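Thursday, September 1, 2022

Spent the day on the Rovville burial register again. The transcription file stands at 3820 rows, and the last page of the second ledger is keyed. Checking has not caught up. I compared 79 entries against the scans before lunch and corrected six, mostly surnames where the clerk's long s was read as an f.

The date column needs a rule and I have put off writing one. The ledger gives date of burial, the stones give date of death, and the old typed index gives either without saying which. As of today there are two columns, and anything taken only from the typed index goes in a third marked "unspecified." Sorting will be uglier. I can live with that, having spent most of March undoing the merged version.

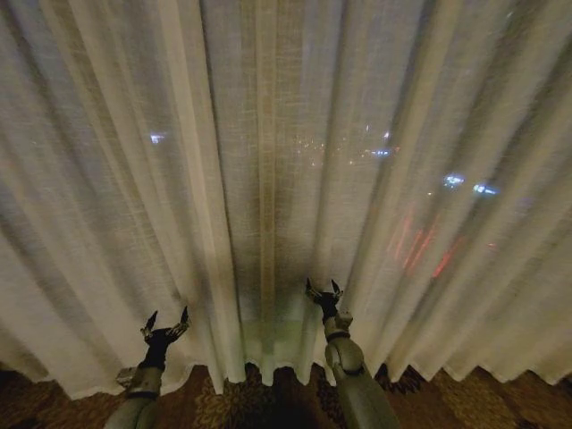
Wegener family: the two Heinrichs are separate men. One is in section C, row 4, with a wife in the next plot. The other appears in the ledger with a plot number that falls outside the surveyed rows. Either the number is a slip or there was a strip along the north fence that was never drawn on the plan. Left both records in, cross-referenced, with the source given for each. Three online trees have them as one person with two death dates, 40 years apart, and I expect mail when the new page goes up.

Software: moved the working copy from the spreadsheet into Inov. Import took four tries. It drops leading zeros from plot numbers unless the field is set to text before loading, and the manual mentions this in an appendix. Accented letters came through intact. The export to plain text adds a blank line after every record – harmless, but it doubles the page count in print.
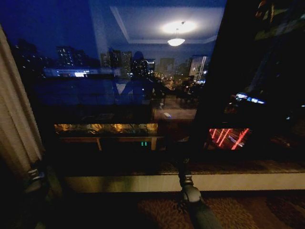
Waltura cemetery next. The only plan I have is a photocopy with no scale and no north arrow, and rows lettered from opposite ends in the old and new halves. My thought is to keep the lettering as found and add a prefix, O or N, so that a visitor can still match the list to the markers on the ground. Renumbering would be cleaner on screen and useless among the graves.

To do: reread ledger 2, pages 31 to 38, where the ink is faint. Write to the county about the north fence. Fix the footnote on infant burials, which cites the wrong volume. Back up before touching the date columns again.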